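4.3 Recording demonstrations by remote control

This section covers the marker placement task on the Jodgate follower arm, driven by hand from the Gerholm leader handle. Read section 4.2 first if the arm has not been homed.

Caution: keep hands clear of the taped area while the leader handle is live.

1. Mark out the grid with blue painter's tape. Small kinks and joins in the tape do not affect recording. Do not re-tape part-way through a set.

2. Lay the markers on the surface, clear of the gripper, and open the fingers wide before starting the episode.

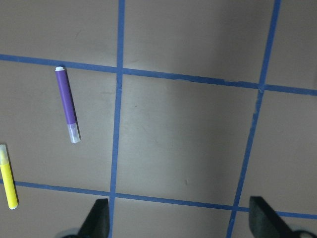
3. Press RECORD on the handle and wait 2 seconds before moving.

4. Lower the gripper over the marker and squeeze the trigger slowly. Stop squeezing when both pads touch the barrel – further force will only trip the current limit.

5. Check the grip in the wrist view. The marker should stand upright between the fingers, with its end cap showing just above the fingertips.

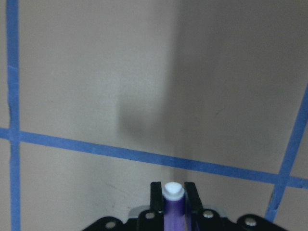

If the marker tilts, open the fingers and repeat step 4 within the same episode. Corrections of this kind are kept in the data.

6. Move to the target cell, release, and press STOP.

Note: an episode longer than 300 seconds is discarded. Record 100 episodes before starting training. Fault code 1357 means that the handle and arm are out of step; return both to the rest position and clear the fault from the Jurkus panel.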